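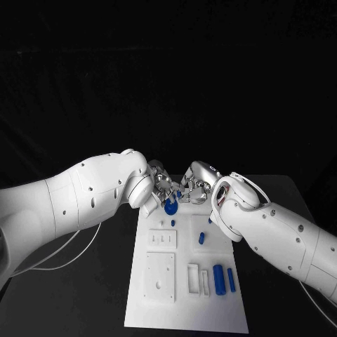
Both hands at the far end of the Nulden board, over the blue disc.

Equipment Review: Nulden Bimanual Task Board
Ridgeway Teaching Laboratory, Toltercombe

The Nulden is a tabletop board intended for laboratories and training departments that teach robots by demonstration. A person controls the arms remotely, the arms handle the parts, and the recorded motions are used to train a policy. The supplier, Ustamero, offers the board as a finished exercise, with a printed guide and a suggested order of tasks. Ridgeway purchased one unit in February for its remote operation course and has used it since then with a two-arm station fitted with multi-fingered hands. The review was prepared by the teaching staff under the direction of Zhenhua Zheng. Ridgeway paid the full price and has no other arrangement with the supplier.

Contents and first setup

The unit arrives in one flat carton. The base, the fixture plates and the loose parts are packed in separate layers, and the guide lies on top. Fixtures are white and loose parts are blue. The scheme is plain, and it served us well. An operator working from a head-level camera view can find a part quickly against the board, and staff who label recordings afterward spend less effort deciding what a hand is reaching for. Laboratories with strong overhead lighting should test the white surfaces before recording anything they intend to keep. We had to lower one lamp.

First assembly took one member of staff 14 minutes, including the time spent reading. The guide shows where each plate belongs by means of a single drawing, printed small. A larger drawing would be welcome, and a copy that could be hung on the wall would be better still. We made our own by enlarging the page on the office copier.

The parts differ in thickness and length, from small pegs up to a thick cylinder. There is also a disc that is placed toward the far end of the board. The guide refers to all parts by letter, although the letters do not appear on the parts themselves. New operators found this confusing, and our instructors soon dropped the letters and began saying "the big cylinder" and "the short peg" during sessions.

Use under remote control

Our operators wear tracked gloves and stand at a separate console. None of them can feel the part being held, and every judgment about contact must be made by eye. Under these conditions the choice of parts matters a great deal. The larger pieces forgive a poor approach, and a beginner can complete a grasp on them in the first session. The smallest pegs are another matter. Fingertips that are well suited to a thick cylinder tend to cover a short peg completely, and the operator then loses sight of the very thing being placed.

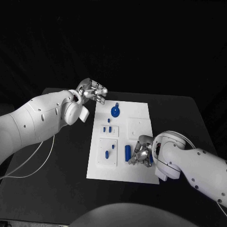
Right hand lowered beside the upright cylinder, left hand raised at the far end of the board.

We recommend that the cylinder be taught first. It is the largest of the blue pieces, it can be approached from the side, and an error with it is obvious to everyone watching. Instructors may also use it to teach release, a skill that receives too little attention in the printed guide. Several of our trainees could close the hand correctly from the start but opened all the fingers at once, and the part was knocked over as the hand withdrew. A slow opening followed by a straight lift should be practiced until it is habitual. The recordings improve noticeably once it is.

The spacing of the plates deserves comment. Two arms reaching in from opposite sides will compete for the space above the middle of the board, and the Nulden does little to relieve this. The supplier presents the crowding as a deliberate feature, and for advanced work the argument has merit, given that a demonstration in which one arm learns to wait for the other is useful training material. For an introductory course it is a burden. Our instructors now require the idle hand to be parked clear of the working hand, with the fingers loosely bent, before any placement begins. This rule should appear in the guide, and we have written to Ustamero to suggest it.

Quality of the recorded demonstrations

Over the review period our operators recorded 65 demonstrations of the full suggested sequence. Of these, 36 were accepted for training without edits. The remainder were rejected or trimmed, most often for one of the following reasons:

A hand paused for a long time above a part while the operator adjusted the view.
A peg was set down and picked up again to correct its angle.
The idle arm drifted into the area where the other arm was working.

The proportion of accepted recordings is lower than we obtain with the simple block exercise it replaced. We do not regard this as a fault in the board. The block exercise asks for very little, and the policies trained on it perform well on blocks and on nothing else we have tried. The Nulden produces demonstrations with real variety in grasp and approach, and the staff consider the additional rejected attempts an acceptable cost. Departments with limited operator hours should nevertheless plan for them. 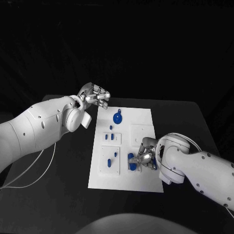 Placement near an operator's own side of the board proved easier than placement at the far end, for people as well as for trained policies. The far positions are seen at a shallow angle, and depth is hard to judge. We obtained better results after moving the whole board a little closer to the arms and marking its position on the table with tape. The guide gives no recommended distance. Any laboratory that intends to compare recordings made on different days should choose a position, mark it, and write it down -- a board that has shifted slightly between sessions can spoil a good deal of work before anyone notices.

The choice of which hand performs which step is also left open. We assigned steps by side at first, so that each hand handled the parts nearest to it. Later we allowed operators to choose freely, and the recordings became less consistent. We have returned to the fixed assignment for beginners.

Wear and maintenance

After several months of regular classes the fixtures show light marks around the openings, and the loose parts have small scuffs where the metal fingers close on them. Neither has affected the fit. One small peg was lost behind a cabinet for most of a week. Replacement parts are sold only as a full set, priced at $69, and we consider this the weakest point of the product. Small pegs will be dropped and lost in any teaching laboratory, and they should be available singly.

The parts may be wiped with a damp cloth. We advise doing so before each recording session, as fingerprints left by staff who reset the board by hand can produce bright spots under direct light.

Documentation and support

The guide is clearly written but short. It explains the purpose of each task and says almost nothing about how an operator should be taught to perform it. Material on pacing, on recovery after a dropped part, and on when to abandon an attempt would make it far more useful to instructors. Ustamero answered both of our written inquiries courteously, the second after a delay of nine days.

Recommendation

The Nulden is recommended for departments that already run a two-arm station with trained operators and wish to move beyond block exercises. It is suitable for beginners only under close instruction, and only when the larger parts are taught first. Departments with a single arm can use part of the sequence, though much of the value of the board would be lost to them.

Ridgeway will keep the unit in service and has requested a second one for the evening section. Copies of our enlarged layout drawing and our step assignment sheet may be obtained from the laboratory office at Toltercombe.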